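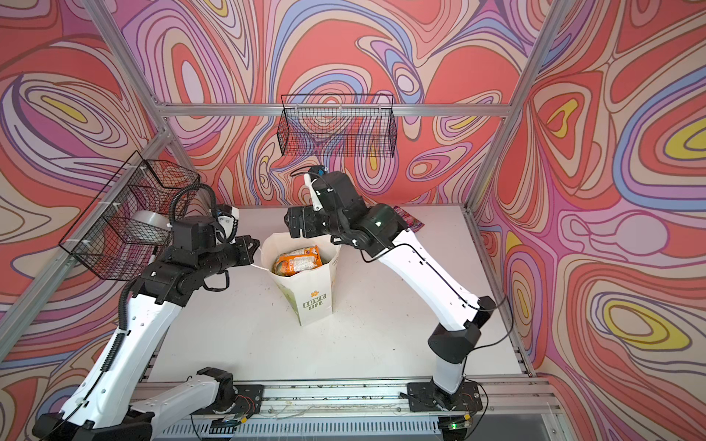 Dual arm kit from Dedulum – anyone else running one?

jlenz_bench
Posted 16/08/2023

Hi all, Jana Lenz here, been lurking since June and finally have something worth posting. I bought the Dedulum two-arm kit (the full one, 2495 with both arms, grippers and wrist cameras) and I've been using it pretty much every evening. Couldn't find a proper write-up before I ordered so I figured I'd do one.

Short version: I like it a lot, but the manual is terrible and the cables are going to drive me up the wall.

Assembly took me two evenings. The arms bolt to the front rail and that part goes fast. What slowed me down was the calibration, which the manual covers on half a page with a diagram of a different gripper. I ended up doing it by trial and error, joint by joint, with a cup of coffee going cold next to me.

My test job is bagging groceries. Paper bag standing up in the middle of the table, snack packs go in. Sounds easy, right? A paper bag is a miserable thing for a robot. It's light, it slides, and if the left gripper squeezes the rim a hair too much the whole opening folds shut. So I use the left one to steady the bag and the right one to do the dropping. I drive both arms by hand and record it, and I'm hoping to train something on the recordings later.

Happy to answer questions!

rustbucket_pete
Nice! What are you getting for 2495 that you don't get with the Hellwig single arm at 1000? I could buy two of those and still have money left for lunch.

jlenz_bench
Fair question and I went back and forth on it myself. The Hellwig doesn't come with a wrist camera, and you'd have to sort out the syncing between two of them yourself. I'm not good enough at software for that. With the Dedulum both arms came up together on one controller the first night. If you write your own drivers for fun then yeah, go with the Hellwigs.

Poren_fan
Gotta disagree with rustbucket_pete here. I did the two Hellwigs thing. Money saved, summer lost. They drifted against each other all the time and I never found out why. Sold them both.

rustbucket_pete
Mine have been fine for a year, so maybe yours were a bad pair? I run a timing cable between them and that's all it needed.

Poren_fan
Mine had a timing cable too. Anyway, Jana, how's the reach? And are those loops of cable stock or did you do that?

jlenz_bench
The loops are more or less how the instructions tell you to route it, so the wrist can turn all the way. The thin cable is the one that bugs me. It hangs loose by the elbow and I keep expecting to snag it on something. Zip ties fix most of my problems in life, I use them for the mesh basket on the left wall as well.
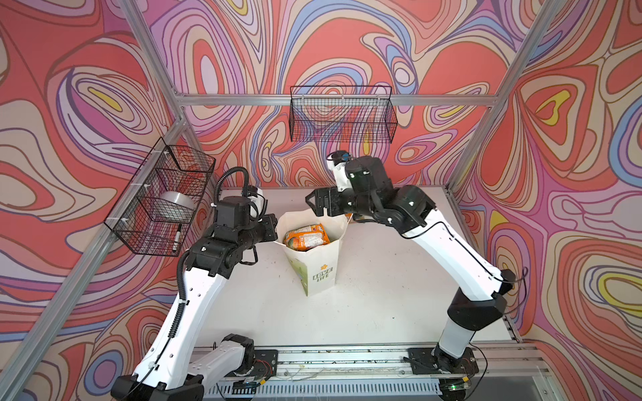
Reach is good for anything in the middle third of the table. Back corners are a stretch, and with both arms over the bag at once you have to think about who goes first. I've bumped the wrist cameras together more than once – no damage, but it's a horrible sound. The controller is supposed to stop the arms before they touch and in my experience it stops them a little after.

mod_ernine
Full disclosure, I work for Ernine and we resell this kit. The collision margin is a setting, it's under the safety tab and it ships way too small. Bump it up and try again. The newer manual has a page on that, message me and I'll send you the file.

jlenz_bench
Oh that's great, thank you! Why on earth is it not in the box though?

mod_ernine
I've asked the same thing. No good answer so far.

quietcorner
Question from someone with less cash. Is the 395 upgrade pack worth it? The one with the softer fingertips and the extra year of support.

jlenz_bench
I have the fingertips on loan from a friend and they help with crinkly wrappers, for sure. The standard ones pinch a snack pack at one point and it swings around. For boxes I couldn't tell any difference. The support year, no idea, I've emailed them once and got a reply in four days.

rustbucket_pete
395 for fingertips is robbery. Cut up a silicone oven mitt and glue it on. I've been doing that forever.

Poren_fan
And then you're picking silicone crumbs out of the jaws every week. Been there. I'd pay for the real ones, but only if they sold them without the support plan.

mod_ernine
Separate fingertips are something we get asked for a lot. I'll pass it on again.

quietcorner
Thanks all. I think I'll start with the plain kit and the oven mitt. Jana, what's with the wall pattern, did the panels come with it?

jlenz_bench
Nope, the panels are my own, the kit is just arms, controller and rail. I'll measure them and post the sizes tonight if you want to make a set.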